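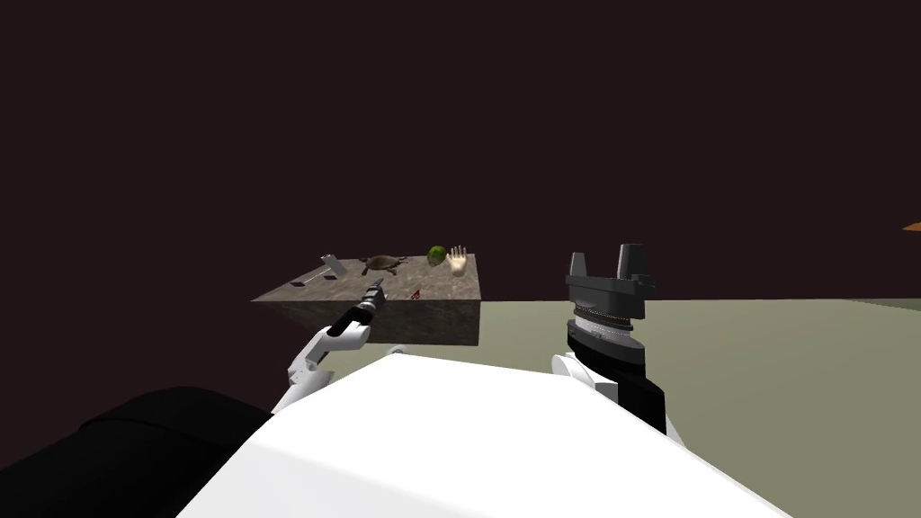
Fig. 1. Head view in the simulator: turtle, green fruit and hand model on the block, both arms in view.

Robot Software, Unit 4: From pixels to a plan
Handout revised May 16, 2025

By now you have all got Prallow to start, some of you more than once. This unit is where it has to decide something.

The exercise uses three parts. Fanov is the perception node and turns a picture into a list of objects with poses. Wanyama is the planner. Bastia is the controller, and does exactly what it is told, as several of you found out in February.

4.1 Perception
Fanov returns a label, a pose and a confidence for each object. Read the confidence. A thin thing lying flat, such as the scissors, gives the detector very little to work with, and it will still offer you a pose with six decimal places. Treat anything with a score under 54 as a rumour. Look again from another joint configuration before you plan on it.

The robot's own body takes up a good deal of the view. Load the self-mask first, or your planner will try to avoid its own chest.

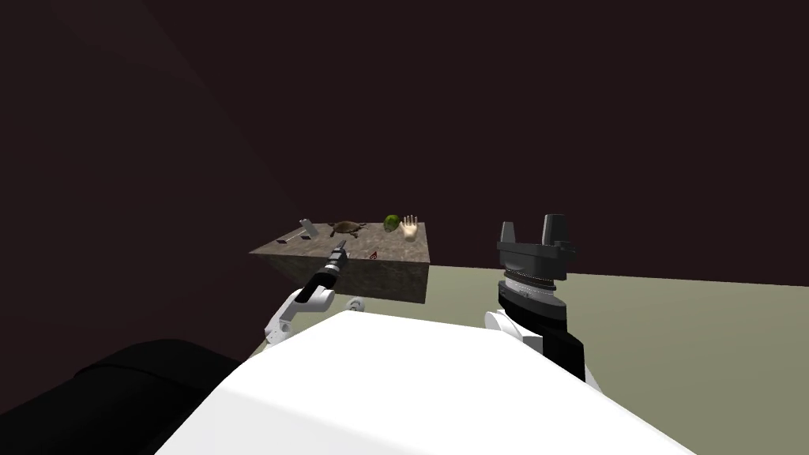 4.2 Planning
Wanyama samples in joint space, one arm at a time. The default budget is 1000 samples, fine for an arm in open space and hopeless for one that has a tip near the table edge. Raise it to 4000 for the left arm. If it still fails, the fault is nearly always in the collision model - someone has padded the table until the objects are inside it.

Plan the left arm with the right arm held as a fixed obstacle, then swap. Planning both together is in Unit 6, where it will ruin a different week.

4.3 Control
Bastia takes timed waypoints. It does not check them against the scene, so a stale plan runs just as smoothly as a fresh one. Compare timestamps before you send.

To hand in: your planner settings, the log of one run that failed, and a paragraph on why. "Simulator bug" was the answer in 29 reports last year. It was right in one of them.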